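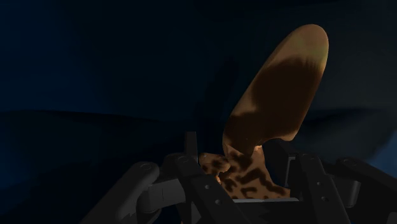 The default setting is the product

Most arguments about retirement saving are conducted as if the member were choosing something. The member of a typical workplace fund did not choose the fund, the contribution rate, the investment option or the insurance attached to it. All four were set by the employer's arrangement with the trustee on the day the payroll form was processed. When a fund reports that 94 per cent of its members under forty are in the default option, it is describing an administrative outcome, and it should be regulated as one.

My concern is narrower than the usual complaint about fees. It is the treatment of the default at the point where saving stops and drawing down begins. In the accumulation phase the default is well specified. There is a target allocation, a glide path, a fee cap in most cases, and an annual test against a benchmark. At retirement the specification ends. The member receives a pack, a form and a phone number, and the balance remains where it is until the form comes back.

I spent part of May reading the retirement packs of four mid-sized schemes: Trodus, Brolik, Auer and Galtum. They differ less than their branding suggests. Trodus runs to 52 pages and puts the drawdown rates in an appendix. Brolik is shorter but refers the reader to three separate disclosure documents, one of which still carried last year's minimum rates when I downloaded it. Auer offers an account-based pension with a choice of investment options and no suggested option. Galtum alone nominates a starting arrangement, and does so in a paragraph headed "General information" that disclaims any suitability for the reader.

The Galtum approach is the best of the four, and its disclaimer is the problem in miniature. A trustee is permitted, and in practice required, to make every material decision for a member aged thirty-four. The same trustee becomes extremely cautious about saying anything to that member at sixty-six, when the sums are larger and the errors are harder to reverse. The distinction between general information and personal advice was drawn to stop commissioned salespeople from steering clients into poor products. Applied to a trustee with a fiduciary duty and no commission, it mostly produces silence.

The effect of that silence is measurable at the level of behaviour. Members who receive no starting rate tend to draw the statutory minimum. The minimum is a tax setting. It exists to prevent concessional accounts from being held indefinitely as estates, and it was never calibrated to anyone's spending. A retiree who adopts it as a budget will, under ordinary return assumptions, die with a large share of the balance unspent. That is a legitimate preference for some households. It should not be arrived at by reading a number off a table intended for another purpose.

The standard objection is heterogeneity. Lorenz Wyss, an actuary who has written against retirement defaults for some years, puts it in its strongest form: accumulation members are alike in the one respect that matters, being that they cannot touch the money, whereas retirees differ in health, housing, partner's income and eligibility for the age pension. A single default would fit few of them. He would prefer that the money be spent on access to advice.

I accept the premise. Retirees do differ, and the difference between a homeowner couple and a single renter is larger than any difference in investment option. But the conclusion requires advice to be available at a price the median member will pay, and it is not. A scheme with 800 retirements a year and 3 licensed advisers is not going to hold a useful conversation with each of them. The current alternative to an imperfect default is the absence of one, and the absence also fits few people. It simply leaves the poor fit unattributed.

There is also a middle position that Wyss tends to pass over. A default need not be uniform. Funds already hold age and balance, and could ask two further questions on the retirement form: whether the member owns a home, and whether there is a partner. Four cohorts follow from those answers before balance is considered. A trustee could nominate a drawdown rate for each, published in advance and reviewed on a fixed cycle, with the member free to depart from it by ticking a box. Nothing in that design is technically demanding. Payroll systems handle more complicated logic every fortnight.

The longevity component is harder. I would not default anyone into a lifetime annuity for the full balance, and I doubt any trustee would. A partial allocation, deferred to start in the mid-eighties and reversible for a defined period, is more defensible. Reversibility costs something, since those in poor health will leave first and the pool that remains is more expensive to insure. That cost should be priced openly and shown on the form — a modest loading is easier to defend than a member finding out at seventy that a decision made by omission was permanent.

Two conditions would have to be met before I supported legislation. The first is a safe harbour for trustees, limited to nominated cohort rates and conditional on publication of the method. Without it every fund will imitate Galtum's disclaimer and the nomination will carry no weight. The second is an outcomes test for the retirement phase, with income delivered, and its variability, as the measured quantities. Testing retirement products on investment return alone repeats the accumulation framework in a setting where the member's question has changed from how much there is to how much can be spent.

Draft rules along these lines have been discussed for long enough that several funds have built the internal modelling and then shelved it pending certainty. The people retiring in the meantime are being given the 52 pages.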